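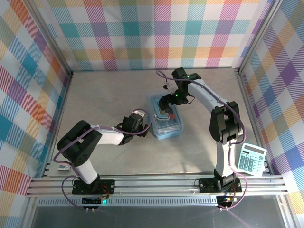

Kirnadell hält fest, dass geschlossene Boxen mit Deckel im Regal nur dann einen Vorteil bringen, wenn der Inhalt ohne Öffnen zugeordnet werden kann, und bittet um eine Aussage dazu im laufenden Bericht. Der Punkt ist unter 2.2 aufgenommen.

## Zwischenbericht Kleinteilelagerung, Teilprojekt Boxen und Einsätze

Stand: 19. Juni 2024
Empfänger: Steiner, Fördermittelverwaltung
Berichtszeitraum: ab März

### 1. Stand der Arbeiten

Die Umstellung von offenen Schütten auf Boxen mit Deckel ist in den Bereichen A und B abgeschlossen. Bereich C ist begonnen. Erfasst sind bisher 1489 Einzelpositionen, davon der überwiegende Teil Verbrauchsmaterial mit geringem Stückwert. Die Positionsliste liegt Kirnadell in der Fassung vor, die auch für die Inventur verwendet wird.

Verwendet werden durchscheinende Kunststoffboxen mit klarem Deckel. Kleinere Teile liegen darin in eigenen Einsätzen, größere Teile direkt in der Box. Die Zuordnung Box/Einsatz erfolgt nach Entnahmehäufigkeit. Eine Sortierung nach Warengruppe wurde in Bereich A erprobt und wieder verworfen, die Suchzeiten lagen über denen der alten Schütten.

### 2. Ergebnisse

**2.1 Platzbedarf.** Je Regalboden stehen jetzt 6 Boxen in einer Lage. Stapelung ist auf 3 Lagen begrenzt. Bei höherer Stapelung verrutschten die Deckel beim Herausziehen der unteren Box.

**2.2 Erkennbarkeit des Inhalts.** Durch den Deckel sind Farbe und grobe Form der Teile in der Regel zu erkennen. Bei Einsätzen kommt eine zweite Kunststoffschicht hinzu, Konturen erscheinen dann unscharf. Spiegelungen am Deckelrand stören vor allem unter der Deckenbeleuchtung in Bereich B. Für dunkle und sehr kleine Teile reicht die Sicht durch den Deckel nicht aus, hier bleibt die Beschriftung an der Stirnseite erforderlich. Farbkräftige Teile können ohne Zusatzetikett eingelagert werden.

**2.3 Handhabung.** Das Öffnen mit Arbeitshandschuhen ist möglich, dauert aber länger als ohne. Messwerte folgen mit dem Abschlussbericht.

### 3. Abweichungen vom Plan

- Die Lieferung der Firma Grosetti war unvollständig, es fehlten fast 40 Deckel. Nachlieferung ist zugesagt, ein Termin liegt nicht vor.
- Die Etiketten von Leltetti haften auf der leicht strukturierten Stirnseite nicht dauerhaft. Ein Muster mit stärkerem Kleber ist angefordert.
- Bereich C beginnt dadurch später als im Antrag angegeben. Das Projektende bleibt unverändert.

### 4. Mittelverwendung

Die Ausgaben für Boxen und Einsätze liegen im Rahmen des Ansatzes. Der Posten Beschriftung wird voraussichtlich überschritten. Beantragt wird eine Umschichtung aus dem Posten Regalzubehör, der nicht ausgeschöpft ist. Eine Erhöhung der Gesamtsumme wird nicht beantragt.

### 5. Nächste Schritte

- Abschluss der Einlagerung in Bereich C
- Haftversuch mit dem neuen Etikettenmuster, Dauer mindestens zwei Wochen
- Festlegung, welche Positionen ohne Etikett geführt werden
- Abgleich der Positionsliste mit dem Bestand, Abstimmung mit Kirnadell

Offen ist die Entscheidung von Steiner zur Umschichtung nach Abschnitt 4. Ohne Freigabe werden die Etiketten für Bereich C zunächst nicht bestellt.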